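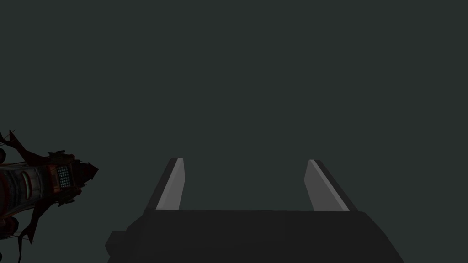 Gripper with its jaws open. Computer rendering.

Treriscombe Seed Library
Second progress report to the Thambiah Fund
Prepared by Gwawr Ellis

Where we have got to

The first report ended with a drawer of envelopes, a borrowed set of scales and a good deal of hope. I'm so pleased to be writing this one with soil under my nails and a proper catalogue on the desk. The library now lends 90 varieties, all of them open-pollinated, and over the growing season we lent 609 packets to gardeners in Treriscombe and along the valley as far as Floltden. Every packet is free. We ask people to grow the crop, let a few of the best plants go to seed, and bring some back for the next person.

And they did bring it back! We had told you in the application that returns would be the hard part, and we still think so, but 41 growers have already come in with seed from their own plots. Several brought far more than they borrowed. One carrier bag of runner beans took a whole afternoon to shell and sort, and I would happily do it again.

The grant has paid for the shelving, the sealed jars and drying gel, the second-hand fridge, the printed packets and the hire of the hall kitchen on Wednesday evenings. The spending sheet is attached separately and follows the headings in your offer letter. Two lines have moved since the first report. Packets cost less than we allowed for, and postage cost more, mostly because people in Floltden asked for seed before we had a collection point there. We wrote to you about this at the time and are grateful for the quick answer.

The growing season

Spring was cold and slow. The first sowings of squash sat and sulked, and a lot of people came back for a second packet, which we were glad to give. Then the warm spell arrived and everything went at once. By midsummer the peas were over the top of their sticks and we were getting messages at breakfast time from people who had never grown a pea before and wanted to know whether they were meant to be this tall. (They were. It's a tall pea.)

Tomatoes had a mixed year. Blight came into the lower allotments early, and we have decided not to take back tomato seed from any of the plots it reached. We could have taken it with care, but the stock we hold from last year is sound and there's enough of it to see us through. The growers were very good about this, although I know it was a disappointment after all that watering.

Lettuce was the quiet success. It crosses so rarely that beginners can save it with no special fuss, and a single plant gone to flower gives more seed than a household could use in years. We now put a lettuce in the starter pack for every new member, with a note saying to leave one plant alone and watch what it does. People send us photographs of it standing in the middle of an otherwise empty bed, waist high and covered in fluff.

The Dollov bean has its own small following now. It's a climbing bean with a cream seed, marked with a dark purple thumbprint, and it came to us in a jam jar with only the name written on the lid. We started with a single handful and grew it on in three separate gardens in case one failed. All three came through. There is now enough for lending and for a reserve jar that stays in the fridge and is not to be touched, whatever anybody says at the counter. We would dearly love to know where it came from before the jam jar, and have asked in the parish newsletter twice. So far we've had four different stories, all told with great confidence.

Evenings in the hall

Wednesday evenings have grown into the heart of the whole thing. We open at half past six, put the kettle on and lay out the returned seed for cleaning. There are sieves of different sizes, a couple of old hairdryers for blowing off chaff, and plenty of newspaper. It's a slow job, and people talk while they do it. We've had conversations about hip operations, goats, school places and how to get a piano up a flight of stairs, and somewhere in the middle of it all the parsnips get done.

Vusumuzi Potgieter ran two sessions on keeping squash true to type, which means tying the flowers shut the night before and pollinating them by hand in the morning. I had worried this would be too fiddly for a mixed group. I was quite wrong. It was the best attended session of the year, and at least a dozen gardens had little twists of wool on their squash flowers the following week. He has agreed to come back next summer and cover sweetcorn, where the difficulty is wind, and where we may have to ask neighbours to agree between them which kind they are all going to grow.

The germination testing has also settled into a routine. We count out seeds on damp kitchen paper, roll them up, label the roll and leave it on the warm shelf above the boiler. Anything that comes up poorly is marked for growing on before it goes any further downhill. Most of the older stock did much better than the books led us to expect. The parsnips and onions did as badly as the books said they would, and those will be renewed from fresh seed every year.

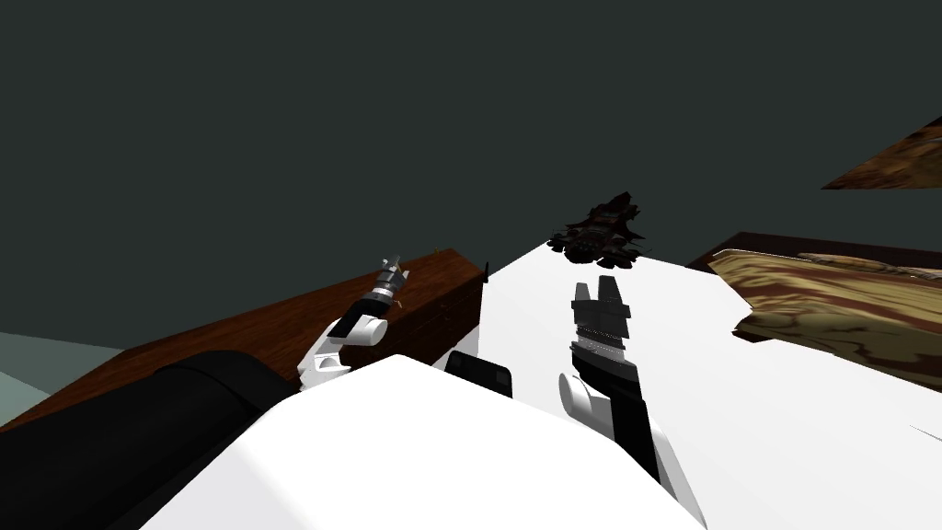
Lamai Rattanakul told us that she had gardened for years without once thinking of a carrot as something that flowers, and that the evenings had made her look at her whole plot differently. She asked if we could run one of them in the daytime too, for people who don't like driving home in the dark. We can, and we shall, starting in the new year with a Saturday morning once a month.

Working with the school

The school asked for beans, and beans they had. Each class took a different kind, grew it up the fence by the playing field and kept a diary of it. Clodagh Coughlan organised the planting and, more to the point, the watering over the holidays, which had been our great fear. She drew up a rota of families living near the gate and not a single row was lost.

In autumn the children shelled their own crop and packed it. They designed the packets as well, and I have enclosed a few with the paper copy of this report because I couldn't bear for you not to see them. One has growing instructions that read, in full, "Put in. Wait. Do not dig up to look." We have now borrowed this wording for the adult packets.

The older class wants to try something harder next year and has asked for leeks, which take two seasons to give seed. That means the children who sow them will be handing the plants on to the class below. Their teacher likes this very much and so do we.

What has been difficult

Labels. I could fill a page on labels. Ink fades, pencil smudges, and envelopes come back saying "the nice red one". We've lost the identity of a handful of returns altogether, and they've gone into a mixed bag for anyone who enjoys a surprise. From next season each packet will have a tear-off stub with the variety name already printed, to be dropped in with the returned seed. It's a small cost and we can meet it from the saving on packets.

The catalogue took longer than planned. Ciarán Dunne has been building it in the evenings, checking each entry against the original notes, and some of those notes were on the backs of receipts. It is now complete and searchable by crop, sowing month and how easy the seed is to save. It still needs a better way of recording who grew what and where, so that we can trace a problem back to a plot if we need to. That work is planned for the winter.

Storage is under some pressure. The fridge is full, and the cupboard in the hall gets warmer than we'd like when the heating is on. We have moved the most delicate stock to the bottom shelf and are keeping an eye on the thermometer there. A second fridge would solve it, though the hall has asked us to wait until the wiring in that corner has been looked at, and we think that's quite right.

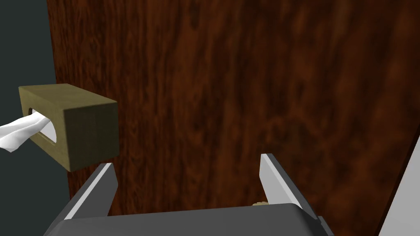

Plans to the end of the grant

The winter swap takes place in December, in the main hall, with soup. We ran a tiny one last year in the side room and people were queuing in the porch, so this time we've booked the larger space and asked the Floltden growers to bring a table of their own. They have kept a leek going in that end of the valley for a very long time, and have promised us a share of it.

After the swap we'll be doing the following:

- Finishing the germination tests on everything more than three years old.
- Opening the Floltden collection point, in the back of the post office.
- Printing the new packets with stubs.
- Starting the Saturday mornings.
- Writing a short guide to saving seed from ten easy crops, with drawings by members.

We'd also like to raise one question with you before the final report. Several villages further up the valley have asked whether they can set up libraries of their own with a starter set from ours. We are very keen, and we have the seed to do it for most crops. The jars and packets for a new group are not in the present budget, and we would value a conversation about whether any underspend could be used that way. Nothing will be promised to anyone until we've spoken.

You would be very welcome at the swap if one of you is able to travel. Come hungry, and bring an envelope or two for the Dollov beans.

Gwawr Ellis
for Treriscombe Seed Library

Contact the Seed Library | © Treriscombe Seed Library | Back to top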